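6 min read

The Gripper on My Bed

The parts came in a padded envelope in May, and by nine that night I had them spread across my kitchen floor and had already lost a rivet under the stove. I'd wanted to build one of these for a year. It's a hand-held gripper, the kind you carry around like a barbecue tool, and you use it to show a robot how a job gets done before the robot ever tries it. You squeeze, it grabs, a camera on top records the whole business, and somewhere down the line a computer tries to learn from your wrist.

I build in two places. The messy half happens at Pakia, a shared shop in an old carpet warehouse where I pay for a bench and a locker that doesn't lock. The other half happens at home, mostly in the bedroom, where the laundry is.

Laundry is my whole project, by the way! I don't care about blocks or cups. I want a machine that can deal with a soft lump of something and not have a crisis over it. My friend Nestor Gatchalian, who has the bench next to mine and printed the first set of finger arms, thinks I should have started with blocks.
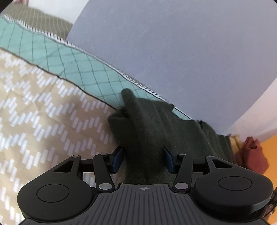

What I hadn't understood, back when this was all sketches, is how much of the work is in the fingertips. The arms are just arms. You get the linkage moving smoothly, you stop over-tightening the pivots (I cracked two brackets learning that one), and then you forget about them. The pads are where I've spent my evenings. My first ones were so stiff that anything fuzzy slid right out, and the second batch was so floppy they folded backward if I leaned on the mattress. Nestor and I cast a third batch at Pakia with the door propped open because of the smell, and those were good enough that I stopped complaining for almost a week.

I recorded 300 grabs with that batch. Then I went back through them over a pot of coffee and threw out 17, mostly ones where I'd pinched the bedding along with the thing I was after and dragged half the bed toward me. I'm still torn on whether I should've kept a few of those. A robot is going to pinch the sheet too, sooner or later, and maybe it ought to see what that looks like.

The software is a patchwork I call Trusine, named after nothing, and it lives on a desktop computer that used to be my brother-in-law's. It's slow. I start it before bed and the fan runs all night, and in the morning I get a little graph that either goes down or doesn't.

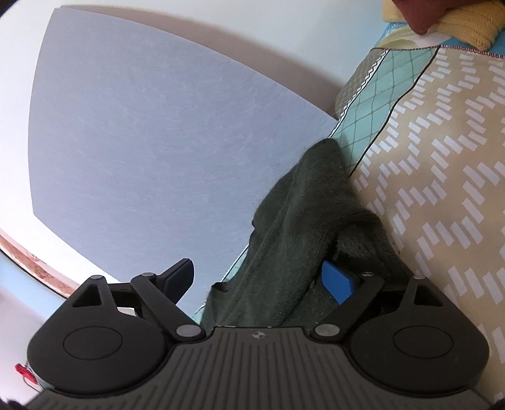 My goal was 1000 good grabs by the end of summer, and as I write this I'm at 677. Some nights I do 40 without looking up, and some nights I do six and decide to watch TV. Your hand gets tired in a funny spot, right at the base of the thumb, so I've added a softer trigger and wrapped the handle in bike tape. Much better!

The robot arm itself is still clamped to my bench at Pakia, wearing a matching pair of fingers. We call it Ruggiero. So far Ruggiero can reach down, close on a bunched-up sock, and lift it most of the time, as long as the sock is somewhere near the middle of the table. Folding is a long way off. Nestor wants to try a towel next, and I've told him he can bring the towel.

If you're tempted to build one, buy more rivets than the plans call for, and test your pads on the fuzziest thing you own before you cast a full set. I never did find the one that went under the stove.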